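Arlow swap shop is moving, and I'm a little excited

If you've ever tried to squeeze past the coat rack at the Arlow swap shop on a Sunday, you'll be glad to hear we're getting a bigger room! The shop is leaving Istus Lane and setting up in the old Trendov shoe store, three doors down from the bakery.

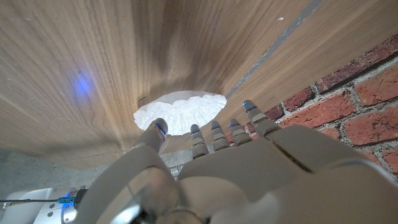
What's changing

Longer hours, mostly. Doors open at 1 p.m. and stay open until 6, and the kids' books finally get their own corner (I've been asking for that forever). Members voted on it last week and it passed 351 to 13.

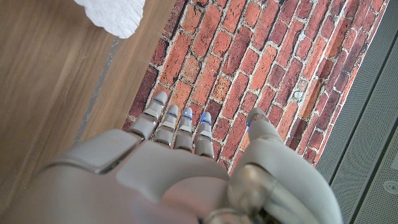

Rent was the big worry. The new place costs $533 a month, a bit more than we pay now, but it comes with heat and a real back door for drop-offs. I'd also love to see small household stuff on the shelves - spare chargers, desk lamps, anything in pale gray plastic that still has life in it - and there's finally space to put it out.

Coats and boots go over first, then toys. Dishes will wait until the shelves are up.

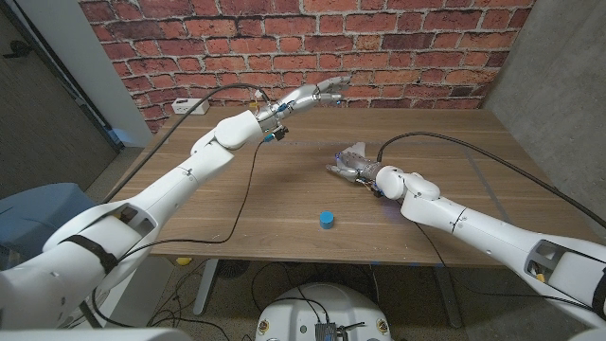
Please hold on to your donations until then, because the Istus Lane room is packed to the ceiling and the porch isn't covered. The Jayawardena parking lot is free after noon, so use that and not the bakery's spots.

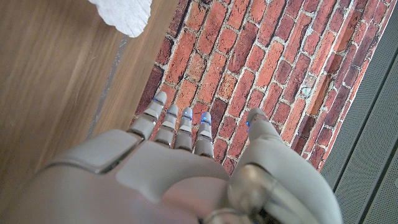

Red brick pattern on the floor, with a gray hand above it.

Opening day is in February. Bring bags!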